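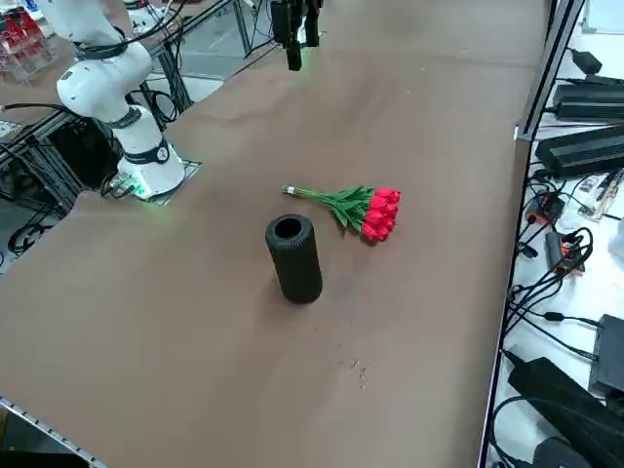
Posted by Hoani in Teaching by Demonstration, 9 replies

Flowers in a vase: one arm or two?

Hi all. I've been doing the tulip task for the Pevico build this month and I'm after opinions before I record any more of it. It's two arms, one bunch of artificial red tulips and a tall black vase on brown paper. The flowers go in the vase, simple as that, except I'm driving the whole thing by remote control and it's making me feel very clumsy!

My trouble is the leaves. They spread out much wider than the stems do, so if I come in from straight above they catch on the rim and the vase starts to lean. I've got 47 good runs saved so far and a folder of bad ones that I'd rather not talk about. Do you hold the vase with one arm and feed with the other, or leave the spare arm parked?

stondine_sue
Two arms, every time. Get one gripper on the vase, low down, and don't let go until the stems are well in. The ribbed sides on yours should give the fingers something to hold. I did 400 runs of a similar job last July and the ones where I left the vase standing by itself were nearly all rubbish.

pegandhole
Going to disagree with Sue there (sorry Sue). If the second arm is always on the vase, the robot learns that it always needs to be, and then your runs are twice as hard to drive for the same result. I'd pick the bunch up by the white band, tip it upright well away from the vase, and then come across slowly. One arm, nice and calm. Leave the other one hanging where it is.

stondine_sue
Calm is fine until a leaf catches! Have you tried it with a bunch that wide, though? Single stems are a different job.

pegandhole
Fair, mine was single stems. I still think it's worth a go before doubling the work.

Hoani
Thanks both. Another one from the same table, with the flowers and vase together and the vase well over to one side.

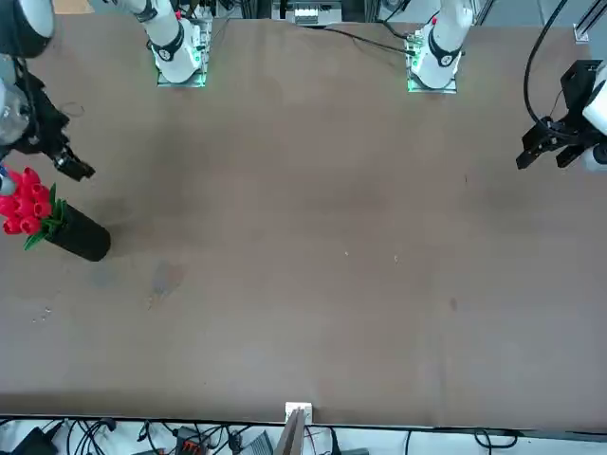 Thread length: 3 min read

Hoani
What I can't decide is whether starts like that belong in the set. Blooms right under one gripper, the vase not upright, the other arm miles off across the table with its jaws open. Part of me wants to keep everything neat and in the middle, and part of me thinks the robot ought to see a bit of mess.

traltbridge_tom
Keep the mess. We had 281 very tidy demos for a cup job at Traltbridge and the arm was lost the minute anybody moved the cup towards the edge. It just went to the middle and closed on nothing. I'd mix in awkward starts from day one, but write down which is which so you can pull them out later.

pegandhole
Agree with Tom on that. I'd be careful where you grab, though. If the fingers come down on the flower heads you'll be teaching it to squash tulips. Come in from the side and go for the vase.

stondine_sue
And don't rush the grab. My early runs were full of me dithering above the flowers and then lunging, and guess what the arm did when it played it all back? Dithered and lunged. If you need a think, stop before you press record and have it then.

Hoani
Ha, the dithering is very familiar. Right, I'm going to do a batch with the second arm holding the vase and a batch without, both with some off-centre starts, and keep them in separate folders. Does anyone slow their controls down for the last bit, when the stems go in? Mine feel jumpy at normal speed.

traltbridge_tom
Yes, half speed once I'm over the rim. Switch before you get there though, or you get a little jerk in the middle of the run.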